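Section 4: Setting Up Your Sowah Countertop Coffee Maker for the First Time

Welcome, and thank you for bringing a Sowah into your home! We know the temptation is to plug it in and go straight for a cup, and we promise you will be drinking coffee before long. The first set-up does ask for a little patience, though, so put the radio on, clear yourself some room on the counter and work through the steps in the order given. You only have to do this once, unless you move house or leave the machine in storage for a long stretch.

Before you begin

Check that you have the machine itself, the water tank, the drip tray in two pieces (grid and base), the filter basket, the measuring scoop and the small envelope with the hardness test strip. If anything is missing, please call the Butgate service desk before you go any further.

CAUTION: Do not plug the machine in while the water tank is empty or removed.

Placing the machine

1. Choose a flat, dry spot near a grounded outlet. The cord is deliberately short, and we ask you not to use an extension cord with it.

2. Leave a clear space above the lid. It swings up and back, and many kitchens have a cabinet hanging lower than you would guess – open the lid fully once before you settle on a place.

3. Peel the blue film from the drip tray grid and the front panel. There is a second piece under the lid, and it is easy to miss.

Rinsing the system

4. Wash the tank, filter basket and scoop in warm water with a drop of dish soap, and rinse them well. The tank is not dishwasher safe. The drip tray is, top rack only.

5. Fill the tank with cold tap water to the MAX line and slide it down onto its seat until you feel it click.

6. Set a large bowl on the drip tray, plug the machine in and hold the RINSE button for 2 seconds. The light will blink and the pump will sound rather loud at first. Let it run until it stops, empty the bowl, and do the whole thing one more time.

NOTE: A faint smell during the first rinse is normal and should be gone by the second. If it is still there after a third, let the machine cool and give Butgate a call.

Choosing a cup size

7. Turn the dial to match the cup you are using. The small setting pours 136 ml and the large one pours up to 270 ml. If you are filling a paper cup to take out the door, use the small setting the first time and see how high the coffee comes. You can always top it up, and you will want a little room left for milk and for pressing the lid down.

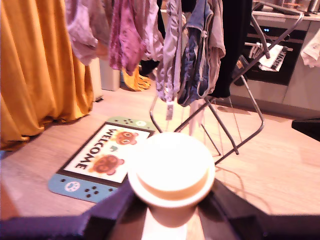 8. Take the drip tray out if your cup is a tall one. Travel mugs generally need the extra height, while ordinary kitchen mugs should stay on the tray so the coffee doesn't splash.

CAUTION: Always take the lid off a cup before placing it under the spout. Coffee poured onto a closed lid will run down the sides and can burn your hand.

Setting the water hardness

9. Dip the test strip in a glass of tap water, shake it once and wait a minute. Compare it with the chart inside the envelope flap, then hold RINSE and the power button together and press RINSE again until the number of blinks matches your result.

If you use a Skukirari filter cartridge in the tank, choose the softest setting whatever the strip says. Rinse the cartridge under the tap before fitting it, and remember to test again if you stop using one.

Continue to Section 5 for brewing your first cup.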